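Re: Clongate open day – what did people make of it?
Posted by Precious Pillay, September, 4:12 pm
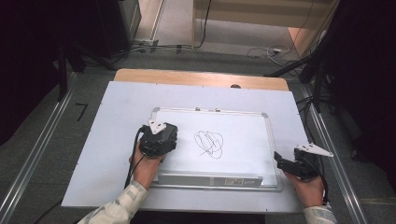 MY NOTES FROM THE WHITEBOARD STATION

I went, since I said I would, and I'm less impressed than the last poster. Quoting the part I want to answer:

> The Votance demo was the best thing there. They have 1,218 episodes
> recorded already and the whiteboard task is basically solved. You hold
> the grippers, you wipe the board, the robot learns it. I'd put money on
> a cleaning robot in every school in the district before long.

Basically solved by whom? What I watched was a person with a gripper in each hand and a small whiteboard with a black scribble on it, lying flat on a table. The person did the seeing and the deciding. I have no quarrel with that as a way of collecting data, but a recording session is a recording session and I don't think it should be billed as a robot demo.

I asked about the 1,218. That is the total for every task at the Harness station. For the whiteboard alone it's 447, and of those 396 passed their own check. The presenter was decent about it and looked the numbers up for me, but the figure on the handout is the big one with no breakdown.

Other things I wrote down:

The board is about as easy as a board can be. It's small, it lies flat and you can reach all of it from one spot. Ours at the school are screwed to the wall and wider than my arms. I asked if they had tried one upright and was told it was "on the list."

Both grippers have cables on them. I asked how far you can walk with them and didn't get a number.

The playback on the actual arm was in the Adams room at the end of the tour. We saw 7 tries. I'd call four of them clean. In two it left a good part of the scribble behind, and in one it stopped and had to be reset. Four out of 7 may be good for this stage, I wouldn't know, but "solved" is not the word I'd pick.

I also asked what happens with a different marker, or one that has been sitting on the board over a long weekend. Same list, apparently.

I'd go again next year if they put a wall board up and let visitors do the scribbling. Until then I'd ask people not to forward the handout to the district – two principals have already written to me asking about prices, and there aren't any.

Does anyone have notes from the morning group? I only saw the afternoon.

Precious

Clongate Visits list | Contact the list owner | Copyright remains with the individual posters | Back to top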